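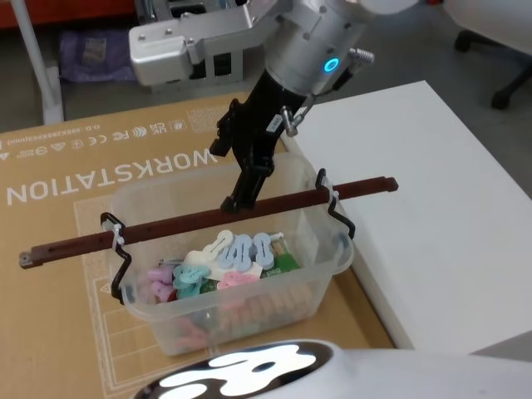 A bin of odds and ends with a rod across the top. The planner has to reach in behind it.

For the people who write grasping software at Sesden, the enemy is a stick.

It lies across the rim of a clear plastic bin, held by two bent-wire hooks and two zip ties, and it has cost Birutė Uibo most of April. "Without the rod we were geniuses," she says. "We had slides."

Uibo leads work on Plumero, a motion planner for picking small things out of messy containers. The old version treated a bin as a box with an open lid: go down, close the fingers, come up. Put a rod over the lid and the old version did one of two things. It declared the bin full, or it drew a lovely smooth path straight through the wood.

The trouble starts with perception. Clear plastic gives a depth camera very little to hold on to, so the walls come and go from one reading to the next. A thin rod does the same. Plumero's answer is a kind of grudge. Once it has seen an obstacle, it keeps it on the map for 30 frames, even if the camera swears the thing has gone.

Then comes the arguing. The planner sketches up to 900 paths for each pick and throws out any that bring the wrist, the fingers or a dangling cable too close to the rod. The cable was a late addition to the model. Uibo would prefer not to discuss why.

The team replays 2,853 logged picks against every new build, using a tool called Rendgate that turns failures red. On a bad morning, she says, it looks like a tomato farm.

Next on the list is a rod that moves. Uibo has asked for a week off first – it has been approved, pending the results of the next build.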